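Totuten – packing small boxes into a bigger box

Hello, and thank you for stopping by! Totuten is our collection of recordings of one very ordinary job, putting small packaged goods into an open cardboard carton, which we have grown fonder of than we ever expected.

What you get
There are 502 recordings in this release, with 2,642 placements between them. Five are kept in a folder called "odd", mostly tries where the carton slid away or the item ended up on its side – please have a look at those before you train on everything.

About the cartons
We use plain brown corrugated cartons, left open, and we keep them going until the corners get soft. Item names are in items.txt, one per line, spelled the way Thilini Abeysekara wrote them down at the packing table (so yes, a few are abbreviated).

Splits
Ruddock is the training part and Rulholm is the held-out part. If you used the December copy, please download again, as the item names in Rulholm were shifted by one line.

Questions and corrections go to Thilini, who is happy to hear from you.

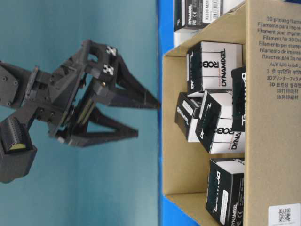
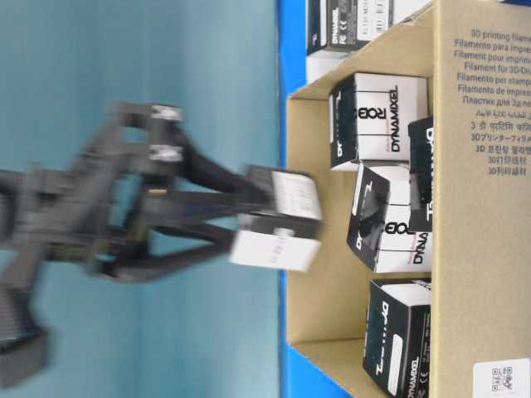
Open carton on the blue tabletop; the second picture has a white box held just beside it.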